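Notebook — September, open day at Brelidley

Got in early, coffee machine already dead. Writing this up on the bench between groups so it will be patchy.

Setup for the visitors: Kadham cell in the simulator on the big screen, the bottle job from crate to tray. Real cell stays locked out during open day, so everything people see is the sim. Bralla planner on the left machine, Tosh scripts on the right one. Do not swap them, the Tosh box still has the old license.

Sim loaded fine on the second try. First try it hung on the scene import, same as last month. Log saved under openday_a. Need to look at that properly some time.

Planner settings I ended up with:
speed cap 400 mm/s for the demo (looks slow on the screen but people can follow it)
planner timeout 2000 ms
approach height 100 mm over the bottle mouth
tray pose left at the slight angle, didn't straighten it

First group wanted to know why the tray isn't square to the crate. Told them the placing pose is taken from the tray, so a few degrees either way is no matter. Then somebody asked what happens at ninety degrees and I didn't have an answer. Try it. 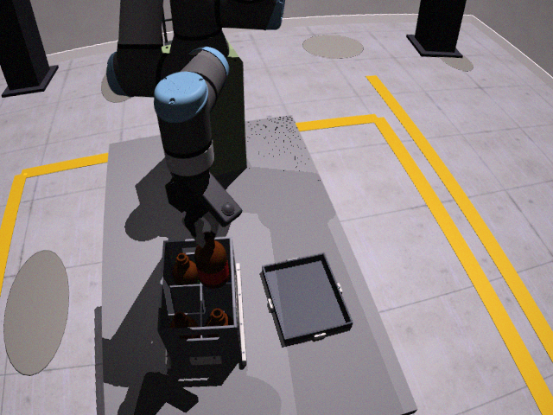

Gripper at the rear right bottle, tray still empty.

Notes on the picking side. The dividers are the tight part. Fingers have to come down on the neck and stay clear of the thin walls between compartments, and the planner likes to come in tilted if you let it. I locked the wrist vertical for the last stretch and that stopped the silly paths. Costs a bit of time. Fine for today.

Front bottles sit low behind the crate wall on screen, visitors kept missing them. Should of put a second camera view from the front. Next time set up both views befor the doors open, not during.

Questions that came up more than once:
— does it know where the bottles are or is it told? (told, in this demo. poses come from the scene file)
— is the real one that fast? (faster, we capped it)
— can it drop one? (yes, set friction low and watch)

Did the low friction run for the 2 pm group on the spare copy of the scene. Kids loved it. Reset the value after, check it anyway before using that file for anything real. Default is in the readme.

Shadows on high looked nice but the frame rate went down on the projector laptop. Left them on. If it stutters in the evening slot turn them off under view settings, not in the scene file, or it gets saved for everybody.
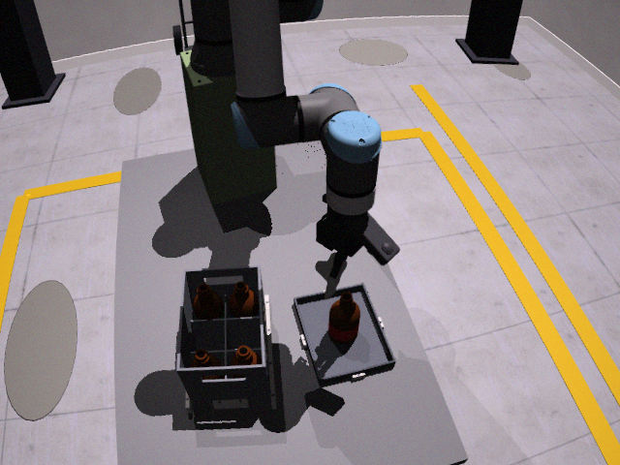
Tosh wrote under this in the shared notebook that the bottle count on the overlay was still wrong after a reset, and that the counter script should be read from the scene and not kept as its own number. Fair. I had been clearing it by hand between groups and forgot once, so one lot of visitors got told 288 bottles placed. They were impressed.

To do after open day:
fix counter (see above)
scene import hang, compare with openday_a log
ninety degree tray
front camera view as a saved preset
ask Bralla side if timeout can be shown on screen when it trips, right now it just sits there and I talk over it

Spare visitor badges are in the drawer under the Tosh box. Projector cable goes back to the meeting room, the long one, not the one with tape on it.

Evening group due at 6, restarting the planner now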